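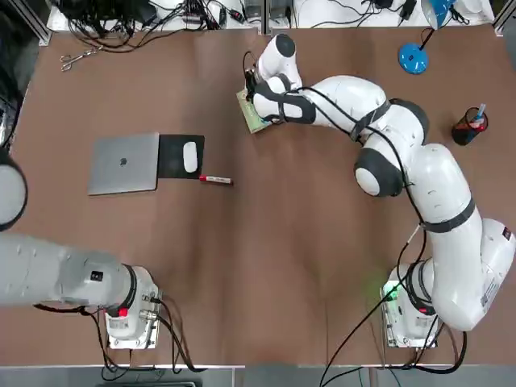 Participants wanted: taste and label study on packaged juice drinks

Plamik is looking for adults to take part in a study on how people choose juice drinks from other countries. The study runs at our Skollholm office in October. We need 200 people in total.

We want to know what shoppers understand from a package when they can't read the words on it, and whether the taste matches what they expected. You don't need to know anything about food or design.

What you will do

You will come in for two visits, 5 to 7 days apart. On the first visit you look at a set of juice packages and fill out a form on what you think is inside, who you think it is for, and what you would pay. On the second visit you taste small cups of juice and answer the same kind of questions. Most of the packages have Chinese, Korean or Thai text. 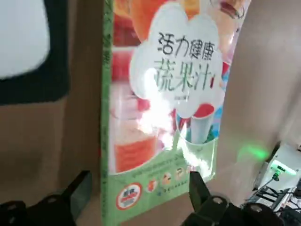
Fruit and vegetable juice with Chinese text on the front.

Who can take part

You must be 18 or older and do at least part of the grocery shopping for your household. You can't take part if you are allergic to any fruit or vegetable, if you have diabetes, or if you work for a company that makes or sells drinks. If you read Chinese, Korean or Thai you can still apply, but tell us on the form. Those places are limited and we fill them separately.

Please don't eat, smoke or chew gum for an hour before the tasting visit. Water is fine.

Pay

You get a $45 gift card at the end of the second visit. We can't pay for one visit only. Parking is free behind the building, and the Ustora bus stops across the street. 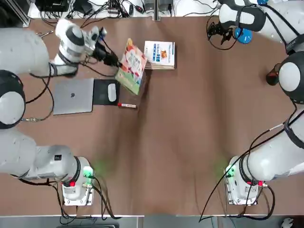 Visits last some 50 minutes each. Morning, afternoon and early evening times are open, and you pick both of yours when you sign up. If you need to change a time, let us know the day before. We can move you once.

Your answers are stored under a number. Your name and address are kept apart from them and deleted when the gift cards have gone out.

How to apply

Fill out the short form at the front desk or ask for it by mail: Plamik, Juice Study, 2545 Geum Road, Skollholm. Forms are accepted from 8/8/22 until all places are taken. We will call you if you have been given a place.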